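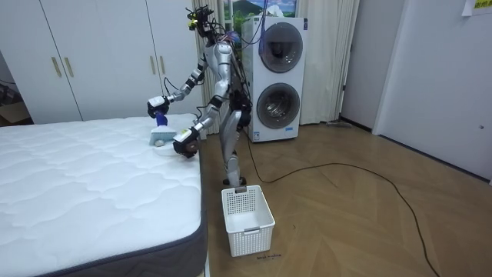 When I began in the housekeeping of the Bimetti, my first teacher was Shanthi Sultana. She showed me how to clean a mattress with the hand and also with the ear, as she called it. You press the quilting, and if a spring answers you, you write the room number in the book.

Since August the mattresses are a job for the robot. We have 89 rooms and long-stay flats, and a mattress must be cleaned every time a guest leaves for good. Before, I did this with my knees on the floor and in the evening I could not climb the stairs to my own flat. So I will not write here that I am against it. My knees are very much for it.

But the work became different. We still strip the bed and carry the linen, and after the robot we make the bed again. Between these two things there is a space which was ours before. Two women on two sides of one mattress talk a lot. I learned most of my English like this, and also how to cook lentils properly.

Driss Fahmy, our supervisor, gave us 5 more minutes for each flat, for checking. I asked him what I should check. He said, everything you used to notice. I thought about this sentence the whole Sunday. It is difficult to notice when your hands are not there.

Now I press the springs myself when the cleaning is finished, with my palm, from the head to the foot. It is not in the instructions. Last week I found one that was broken, in room 200, and I wrote it in the book under Shanthi's old entries. Her writing is much nicer than mine.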